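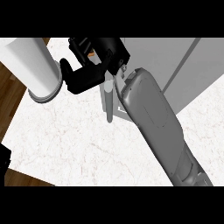 White marble with pinkish-beige veining, beside a brown wooden floor (computer render)

Living with stone: an afternoon with Chiyo Fukuda
6/26/24

Chiyo Fukuda meets me at the door of her workshop with a wet sponge in one hand and half a lemon in the other, and before I have my coat off she has squeezed the lemon over a perfectly good piece of polished marble.

"Listen," she says, and bends down to it. I bend down too. There is the faintest fizz, like a glass of pop left out overnight. "That's the stone being eaten. Isn't it wonderful?"

I should explain that Fukuda mends marble for a living. She has been doing it for 23 years, first on fireplaces and shop counters with the old firm of Iwasaki, and now mostly in people's kitchens, where she fills chips, lifts stains and takes out the dull rings left by wine glasses. I'd written to her after ruining a corner of my own worktop with beetroot, and I was expecting a telling-off. What I got was an hour and a half of the best conversation I've had all year, two cups of very strong tea and a bag of old samples to ruin at my leisure.

She wipes the lemon away and tilts the piece to the window. Where the juice sat, the shine has gone, and there's a cloudy patch the shape of a bean.

"People ring me up and say they've got a stain that won't wash off," she says. "Nine times out of ten it's this, and it isn't a stain at all. Nothing's gone into the stone. The top has come off. You can scrub that until Christmas and you'll only make it bigger."

The difference matters to her a great deal. A stain, she tells me, is darker than the stone around it, and something has soaked in: oil, coffee, my beetroot. An etch is paler or duller, and you can often feel it with a fingernail. She treats the first by drawing it out and the second by polishing. If you mix them up, you can spend a whole weekend doing the wrong job with great energy, and she has met a lot of people who have.

I ask how you draw something out of a stone.

"With mud!" she says. "Very posh mud, but mud."

It's called a poultice, and she mixes one for me on the bench while we talk. She uses a white clay powder and, for oily marks, a little solvent; for tea or coffee she uses peroxide in place of the solvent, and never on dark stone, which it can bleach. The paste wants to be as thick as peanut butter. She spreads it well past the edges of the mark, lays cling film over it, tapes down the sides and leaves it for a day. Then off comes the film and the paste is left to dry out completely, and that, she says, is the part everybody rushes.

"It's the drying that pulls. The damp goes down and loosens everything, and then as the clay dries it drinks it all back up. If you scrape it off while it's still soft you've done half a job. Go out. See a film. Leave it alone."

Sometimes it takes three or four goes. One slab of hers, from a café that had stored its frying oil on the counter for years, took most of March. She speaks about it the way other people speak about a difficult holiday they're very glad they took.

Fukuda didn't set out to work with stone. She trained as a bookbinder, and she still has the binder's habit of running a thumb along any edge within reach (she did it to my notebook, and told me the glue was poor). A friend of the family, Shigeru Hosoda, was working on a staircase in a bank and needed somebody with patient hands to fill cracks. She went for a fortnight.

"I'd thought stone was dead," she says. "You know, it's a stone! And Shigeru wet the bottom step with a cloth and all this colour came up out of it, greens and a sort of rusty gold, and then it dried and went quiet again. I remember being really cross that I'd been walking over it as a child and never looked."

Hosoda taught her to match fillers by eye, in daylight, with the lamp off. She still works that way. On the bench there's a row of jam jars holding ground stone and pigment, with labels only she could read, and when she fills a chip she mixes five or six little dabs on a tile first and carries them to the window one at a time. The filler is resin these days. Hosoda used a wax and rosin mixture that smelt, she says, like a church on fire, and she keeps a lump of it in a drawer just to sniff.

The veins are the hard part. A plain patch of white is never plain, she says, and a vein that runs straight into a repair and stops will catch your eye for ever. She paints them in with a brush that has hardly any hairs left, working from memory as much as from the stone, and she breaks the line here and there on purpose.

"Beginners draw a river. They make it much too definite. Look at a real one – it goes thin, it goes missing, it comes back a bit further over in a slightly different colour. You have to be braver about leaving bits out."

She passes me the brush and a scrap of tile and I draw a river. It's very definite. She is kind about it.

We get on to the question I'd been saving up, which is whether anybody ought to have marble in a kitchen at all. I've read so many articles saying you mustn't. It marks if you look at it, they say, so buy something harder and have the marble in the bathroom. I half expected her to agree, given what she sees every week.

"Oh, have it if you love it," she says. "Please do. But have it the way you'd have a wooden table. You wouldn't expect a table to look new after ten years with children at it, would you? You'd think it was a bit sad if it did."

She thinks most of the unhappiness comes from the finish, and here she becomes so animated that the tea goes cold. A high polish shows every etch, since each dull mark sits in a field of shine. A honed finish, which is smooth but matt, starts out closer to where the kitchen is going to take it anyway, and the marks melt in. She has taken the polish off a good many worktops for people who were about to rip them out. One couple rang her a year afterwards to say they'd stopped using coasters and started having friends round again, and she is prouder of that than of the bank staircase.

And sealing? She rolls her eyes a bit, though fondly. Sealer is worth having, she says, as it slows down oil and coffee and gives you time to find a cloth. It does nothing whatever about lemon. A lot of people pay to have their worktop sealed and believe they've bought a raincoat. To find out if yours needs doing again, put a spoonful of water on it and come back in ten minutes. If the stone has gone darker underneath, it's drinking, and it's time.

Her own list of cleaning products is so short that I asked her to repeat it. Warm water, a soft cloth, a drop of plain washing-up liquid, then more water and a dry cloth. No vinegar, ever. No cream cleaner, no limescale spray, nothing that promises to smell of citrus. She once had a customer, Rostislav Vlček, who wiped down his beautiful grey counter with vinegar every night because his grandmother always had. The grandmother's counter, when they thought it through together on the phone, had been granite.

"He was so relieved it wasn't her fault," says Fukuda.

She has somebody learning with her now, Rin Higuchi, who comes in halfway through our talk carrying a broken pastry slab under one arm and is clearly used to finding visitors sniffing rosin. Higuchi is already better at edges, Fukuda tells me in front of her, and Higuchi says that's because she has younger knees. They put the two halves together on the bench to look at the join, and for a while I'm forgotten. They talk about whether the break is fresh, and which way it would have been leaning, and if the owner would mind a visible line. Higuchi thinks a line would be nice. Fukuda wants to sleep on it.

I love pastry slabs and say so, and this sets them both off. Stone feels cool because it carries the warmth away from your hands and the butter, and they agree you don't need a grand one. Higuchi bought hers as an offcut from a monumental mason. Fukuda makes her shortcrust on a piece of the first fireplace she ever failed to repair, and she says it improves the pastry to know that some good came of it.

Before I go she looks at the photographs of my corner on my phone, enlarging the beetroot with two fingers and making small pleased noises. It's a stain and an etch, both at once, with the pickling vinegar to blame for the second. Poultice first, she says, and don't touch the dull part until the pink has gone. She scoops some clay into a jar for me and writes the mixing instructions on the lid.

I did the first round that same evening and went to see a film.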